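Project report, 9 August 2020

**Comments on fan scans: what people write under shared manga art**

Handing this in a bit early so I can fix the charts before September.

## Question

Do people who comment on scanned manga and anime art talk about the art itself, or mostly thank the uploader? Picked this topic because I read these boards anyway. Started with two, Flingate (gallery, mostly calendar pages and magazine posters) and Zeden (blog style, people post full sets with notes).

## What I did

Saved 700 comments by hand into a spreadsheet. Slow. Some 30 posts in all, mix of old and new series. Each comment got one main label:

- thanks
- praise for the art (color, line, outfits)
- talk about a character or couple
- request (bigger scan, next page, where to buy)
- other

If a comment did two things I went with whatever came first. Not perfect. A lot of them start with "thanks" out of habit and then go on for a paragraph about the ending of the series, and my rule throws all that away. Would do it differently now, probably two labels per comment.

Emoticons counted seperately. Anything with a face in it got a yes. 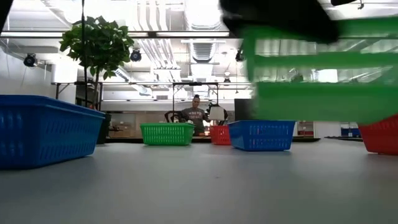
Second pass was for checking labels. Went back over every comment from Zeden a week later without looking at my first answers. Most matched. The ones that didn't were nearly all "praise" vs "character", e.g. "she looks so pretty here", is that the drawing or the girl? Ended up calling it character if a name or he/she was used. Flingate only got a partial recheck, ran out of time.

## Results

Thanks was the biggest group on Flingate by a lot. On Zeden it was character talk, and the comments were longer. My guess is the notes under each set give people something to answer. Posters there also reply more, so threads keep going.

Requests were rare, but they bunch up. 13 of them sat under one post, a fold-out poster from a series called Skodov where the scanner left a gap down the middle fold. People wanted it rescanned flat. The uploader did it in the end and then got another round of thanks, which pushed up my thanks number for that post.

Emoticons: all over the place. More on short comments than long ones, on both boards. Older posts had more of the typed kind (^^ and so on), newer ones had emoji.

## Problems

- only 3 people labeled anything, and two of those were me on different days (sort of a joke, but I did only get one classmate to try a small batch)
- English comments only, so a big part of both boards is missing
- deleted comments leave holes, cant tell how many
- Rowlands, the third board I wanted, closed sign-ups before I got in. Dropped it.

## Next

Redo labels with two per comment. Look at whether uploader notes really make comments longer, maybe by comparing posts on Zeden with and without them. Charts still need axis titles. Spreadsheet is in the class folder, second tab is the clean one, ignore the first.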